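Kvaran school supply drive opens in June with longer hours

The yearly school supply drive in Kvaran will open in June this year, several weeks earlier than before, and will take donations until 7 p.m. so that people can stop by after work.

Marilou Aquino, who runs the drive, said the earlier start came at the request of parents. Last year 266 children signed up, and many families were still waiting for their supplies when classes began.

"We were packing bags the night before school opened," Aquino said. "I don't want to do that again."

Donations can be dropped off at the Staniritz branch library and at the Noltik stationery store on the main street. The most needed items are pencils, pens, tape, folders and lined paper. Trays and boxes for keeping small things together are also welcome. Used items are fine if they are clean and in working order. 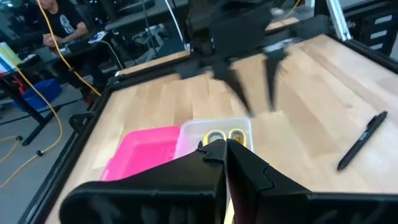
Two yellow rolls of tape in a clear container, with a pink tray to the left.

Noltik will sell a basic set at cost during the drive. Store manager Torbjørn Sjöberg said the set has 14 items and covers what the first three grades ask for. Shoppers can leave it at the register and the store will bring it over to the library.

The town has set aside $2000 for calculators and backpacks, which are rarely donated. Rodel Dela Peña of the town office said the money comes from the same fund that paid for winter coats.

Each school will send in its own supply list this time. Teacher Fanni Erdős said the old shared list had not been updated in years and still called for items that her classes no longer use.

Families can sign up at the library desk or by phone. No proof of income is needed. Bags will be handed out by grade, with the youngest children first, and pickup for each grade will last up to 21 days. Bags left after that will go to the school offices.
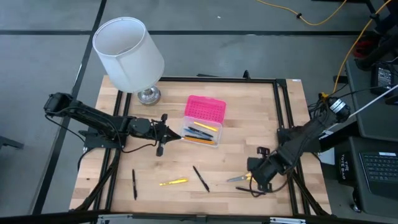

Can I donate supplies that have already been opened?
Opened packs are accepted as long as the items inside still work. Please put loose pens and pencils in a bag or case before dropping them off.

Questions about sign-up should go to Charito Ignacio at the library desk.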